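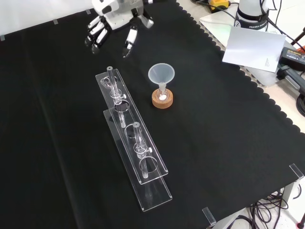 Anoma Begum resets the bench for the sixteenth time this morning. She squares the two acrylic stands against each other, checks the thumbscrews on the clamps, and puts the funnel back over its little glass vessel in the cork ring. Then she sits down at the controls and moves the robot's hand through the job again, one finger joint at a time.

Begum works for Flivach, a small company that wants robots to handle laboratory glassware. The robot she is driving can't do any of this alone yet. It will have to learn from people like her, and for that it needs examples. By the end of February the team had 543 usable ones. The target for the first training run is 866.

Each example is a recording of one attempt, start to finish: the positions of the arm and every finger joint, the commands Begum sent, and video of the bench. A learning program later goes through all of them and tries to work out which movements belong with which views of the glass. Failed attempts are saved too, in a separate folder. Whether they should be mixed in is a question the team has argued over since last fall.

The job looks simple when a chemist does it. You take hold of a glass tube, loosen the clamp, lift the tube clear of the stand and set it down. A human hand feels the moment the clamp lets go. The operator of a robot hand has to judge much of this by eye, and the eye is not always a good guide. Clear glass in a clear stand gives a camera very little to hold on to. Often what it picks up is a highlight along an edge, or a reflection in the base plate.

"People ask why we don't start with something easier to see," says Mathis Tessier, who runs the data side at Flivach. "But labs are full of glass. If we train on colored blocks, we get a robot that's good with colored blocks."

The black cloth over the table helps. Earlier recordings were made on a bare gray tabletop, and Tessier threw most of them out. The cloth is taped down along the back and clipped at the edge, because a wrinkle that moves between attempts is one more thing for the program to learn by mistake.

Other things are changed on purpose. Every 22 attempts, Begum shifts the stands, turns them a few degrees or swaps which one sits in front. Tessier keeps the list of layouts in a program the team calls Barua, which also flags recordings that run too long or look too much alike. Begum admits she gets flagged more in the afternoon. Her movements settle into a habit, and a habit is bad material — the robot picks up her shortcuts along with her skill.

The first trained version, named Zenano, is due to be tested on the same bench before it goes anywhere near a customer. Bakau, a contract lab that has agreed to try it, has asked for one thing above all: that the robot stop when it isn't sure of its grip. Tessier says this needs its own set of examples, with operators pausing and backing away from the glass. Begum hasn't started on those. She has another layout to finish before lunch, and the rear clamp needs tightening.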